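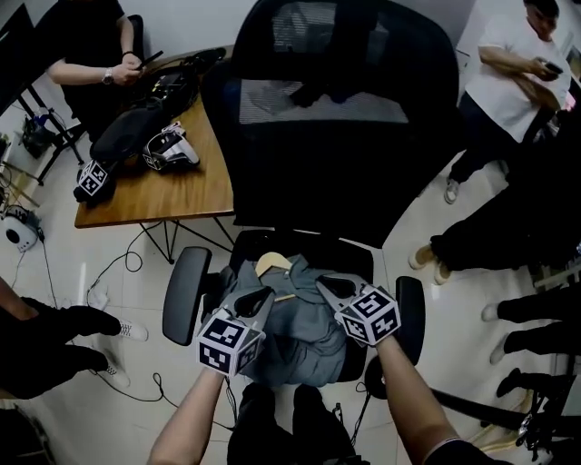 From: Estell list member
To: Clalivia household list
Date: 29/12/2021
Subject: Re: Getting shirts onto hangers without a bed or ironing board

The original question is quoted underneath, and my reply comes after it.

> Hello all. I moved into a one-room place in Jerkby in the fall and I no
> longer have a bed with a flat cover, only a sofa that folds out, and it
> stays folded most of the day. I used to lay my shirts on the bed to get
> them on hangers after washing. Now I do it standing up with the shirt
> hanging off one hand and I make a mess of it. The collars stretch and
> one shoulder always ends up lower than the other.
>
> I have a small table but it is covered with work things. Is there some
> other way people do this? I own 17 work shirts, plus T-shirts, and I do
> them all on the same evening. I don't want to buy a stand.
>
> Second question, are wooden hangers worth it over wire ones? The wire
> ones came with the apartment.

I do mine on the seat of an office chair. I've done it that way for a few years and it works well enough that I stopped using the bed even though I have one.

The chair needs a flat seat and some weight to it. A kitchen chair will do, but the seat is usually a little small and hard finishes let the shirt slide. Fabric or mesh holds it better. If the chair is on wheels, push it up against a wall or put your foot on the base. Mine rolls toward the window if I forget.

For button shirts, this is the order I use:

Undo the top two or three buttons. You can do it with all of them closed if the collar is wide, but you will be pulling on it.

Lay the shirt on the seat with the front up and the collar toward the backrest. Let the sleeves go over the sides. If there are armrests, drop the sleeves inside them. Draped over the top they pull the shoulders out.

Fold the bottom half of the shirt under if it is long. Otherwise it hangs off the front of the seat and drags the whole thing down while you work.

Hold the hanger by the hook and put one end in through the collar, down toward the shoulder. Get that end all the way to the sleeve seam before you do the other one. Then hold the first shoulder in place with one hand and work the other end in.

Close the top button. Pick it up by the hook and give it one shake.

The low shoulder you describe is most likely from the fourth step. When you do it in the air, the weight of the shirt pulls the first side back off the end of the hanger while you are busy with the second. On a seat the shirt isn't pulling on anything. Check that the hook is centered on the back of the collar before you lift.

T-shirts are different. Don't go in through the neck unless it is a loose one. Go up from the bottom hem, slide the hanger to the top, and bring the hook out through the neck. It takes a bit longer, and the necks keep their shape. For thick sweaters I don't use hangers at all, I fold them.

On hangers: yes, I would change from wire. It doesn't have to be wood. What matters is the width across the shoulders and whether the ends are rounded. Wire leaves a small point in the shoulder of anything soft, and if the shirt is damp you can get a rust mark. I lost a light gray one that way. Wood is heavier and it stays still while you are working on it, which helps on a chair. The drawback is thickness. When I changed over I could fit far fewer on the same rod and had to move my jackets to a hook on the door.

If you do buy wood, run your hand along the whole hanger first. I got a box from Kragh and 6 of them had rough spots along the crossbar that caught on knit fabric. A bit of fine sandpaper fixed it. Their box said good for closets and drying both, but I wouldn't leave wet shirts on unfinished wood overnight.

For drying I use plain plastic ones over the shower rail and change the shirts to the wooden ones when they are dry. That is two rounds of work. If you'd like to skip it, get plastic with wide ends and use the same ones for both.

Somebody asked here last February about doing the whole load in one go. I put the basket on the floor to the left of the chair and hang the finished ones on a door handle to the right, then carry them over in bunches. With 17 shirts you will want to make two or three trips, and don't put them all on one handle. Do the ones with stiff collars first while your hands aren't tired.

One more thing about the chair. Wipe the seat or put a clean towel over it before you start. Black seats collect dust that you don't see until it is on a white shirt. I keep an old pillowcase for this and it goes in the wash with everything else.

If your chair has a tall back, you can also hang a finished shirt over it for a minute while you get the next one ready. I wouldn't leave it there, it tends to slip.

Does anyone else have a good method for pants in a small room? I still do those badly. The clip hangers leave marks at the waist and over the bar they slide off.

--
Clalivia household list
To leave the list, send a message with the word "remove" in the subject line.
Please trim quoted text when you reply.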